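Threads › Anayeli Magaña › Learning to swim at 52

Anayeli Magaña
6th January

Okay friends, a few of you asked how the swimming is going, so settle in, this one runs long. I signed up for the adult beginner class at the Huerta pool back in June, and I could not put my face in the water. I mean that literally! I washed my hair leaning backward, like they do at the salon, for most of my life.

14 replies · 100 likes

The first class was mostly standing in the shallow end and humming. You hum with your mouth closed, you bend your knees, and you let the water come up over your nose while you keep humming. I felt ridiculous for the first few minutes and then I felt wonderful, because every one of us was doing it and the whole pool sounded like a refrigerator.

Our teacher, Sowmya Arumugam, has the calmest voice I have ever heard in a building that loud. She never once told me to relax (which, if you have ever been scared of something, you know is the least useful word in the language). She would say "show me one breath," and I'd show her one breath, and then she'd want to see another.

Floating took me the longest. I kept folding in the middle like a lawn chair. What finally helped was looking at the ceiling a little behind me instead of straight up, so my chin lifted and my hips came along with it. If you're a folder too, try that before you buy any gadgets.

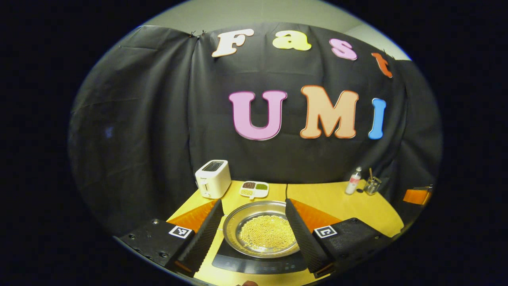
Do you need to be able to float before you learn the strokes?

Most teachers will want you comfortable on your back first, though plenty of people work on both in the same week. I was kicking with a board long before I could float properly, and it did my nerves a lot of good to be moving.

Speaking of gear, I have bought too much of it. The Rotus goggles are the ones I kept – soft around the eyes, and the strap doesn't pull my hair. The Skisis cap is snug enough to give me a headache, so it lives in the drawer. And my Hamamix towel is thin but it dries overnight on the shower rod, which matters when you swim two days in a row.

Share · 4 comments

Breathing to the side is where I'm at now. I was lifting my whole head up like a turtle and swallowing half the lane. Sowmya had me hold the wall with one hand and just roll, one goggle in the water and one goggle out, over and over, until I stopped thinking about it. I still prefer the left side. The right side feels like writing with the wrong hand.

My log says I swam 900 yards last week, all told, with a lot of hanging on the wall and chatting in between. My sister swam in high school and she does 4000 in one morning and then goes to work. Good for her! I had pancakes.

The new session opens for sign-ups soon and I'm going again, in the same class, with the same early start. If you live nearby and you've been putting it off, come stand in the shallow end and hum with me. Bring flip-flops, the locker room floor is freezing.

Share · 14 comments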